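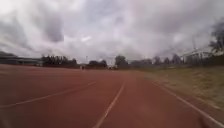

O Uldis Pētersons escreveu-me ontem à noite que eu devia parar de me lamentar e fazer as cópias como deve ser, uma em casa e outra fora de casa, e que um disco ligado vinte e quatro horas ao computador não é cópia nenhuma, é só mais uma coisa que se pode estragar ao mesmo tempo. Respondi-lhe com um polegar para cima e fui deitar-me amuada. Claro que ele tem razão, e foi isso que me irritou.

18 de novembro, quinta-feira. Então hoje foi o dia das cópias de segurança. Tirei a tarde, fiz um bule de chá, fechei a porta do escritório e pus o telefone a carregar na cozinha para não me distrair (durou pouco, porque precisei dele para os códigos de confirmação, e lá andei eu para trás e para a frente no corredor).

O problema começou em outubro, quando o Bokham deixou de abrir. O Bokham é o disco externo, o pretinho que comprei para guardar as fotografias e onde fui despejando tudo o resto: as declarações de impostos, as receitas da minha mãe passadas a computador, as traduções antigas, uma pasta chamada "ver depois" que eu nunca vi depois. Um dia liguei-o e fez um barulhinho, tic, tic, tic, e pronto. Na loja conseguiram tirar-lhe 97 por cento das coisas, o que me pareceu ótimo até eu descobrir o que estava no resto. Duas pastas do Natal em casa da avó. Ainda me custa falar disso.

Comprei outro disco, evidentemente. Maior, cinzento, com um cabo tão curto que fica pendurado se eu não lhe puser um livro por baixo. Passei oito horas a copiar para lá tudo o que tinha, deixei-o ligado e achei que estava resolvido. Foi nesta altura que cometi o erro de contar ao Uldis, toda orgulhosa!
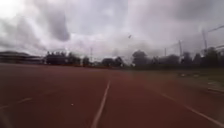 Hoje, portanto, instalei o Dutari, que é o programa que ele usa. À primeira não gostei nada. Abre com uma janela cheia de quadradinhos para assinalar e pergunta se quero cópia "incremental" ou "diferencial", e eu fiquei a olhar para aquilo como quem olha para uma ementa numa língua que não fala. Fui ler a ajuda. A incremental guarda só o que mudou desde a última cópia, a diferencial guarda tudo o que mudou desde a primeira cópia completa. Acho que percebi. Escolhi a incremental, todos os domingos à noite, e o disco passa a viver na gaveta nos outros dias, desligado.

Para a cópia fora de casa estive indecisa entre o Karppinen e o Hirkitico. O Hirkitico é mais barato, mas a palavra-passe de recuperação chega por correio eletrónico e isso fez-me confusão – se me entrarem no correio, entram-me em tudo. Fiquei com o Karppinen. Os ficheiros são cifrados aqui no computador antes de subirem, e a chave fica só comigo. O que quer dizer que, se eu a perder, adeus. Escrevi-a em duas folhas de papel, uma na caixa dos documentos e a outra vai para casa da minha irmã no fim de semana, num envelope fechado, que ela é curiosa.

Depois veio a parte chata, que foi arrumar. Tinha umas três versões de cada coisa, "final", "final2", "final mesmo". Apaguei imenso lixo e encontrei a carta que escrevi à senhoria do apartamento antigo e nunca mandei. Muito bem escrita, por acaso. Guardei-a.

Às seis lembrei-me de uma coisa que tinha lido na ajuda do Dutari, que convém experimentar recuperar um ficheiro antes de se precisar dele. Escolhi a receita do bolo de laranja, mudei-lhe o nome, fui buscar a cópia e abriu direitinha, com o erro no açúcar e tudo. Fiquei mais contente do que a ocasião pedia.

O envio para o Karppinen é que vai lentíssimo. Deixei o computador ligado com um papel colado a dizer NÃO DESLIGAR, embora aqui em casa a única pessoa que o desliga seja eu. Mandei ao Uldis uma captura da barra de progresso. Ainda não respondeu – deve estar a jantar. Amanhã tenho de ver o telemóvel, onde também estão fotografias que não existem em mais lado nenhum, e perguntar-lhe se o Dutari serve para isso.

Entradas recentes
O disco faz tic tic
Palavras-passe, o caderno azul e eu
Mudei de operadora e sobrevivi
A impressora, segunda parte
Bolo de laranja (com o açúcar corrigido)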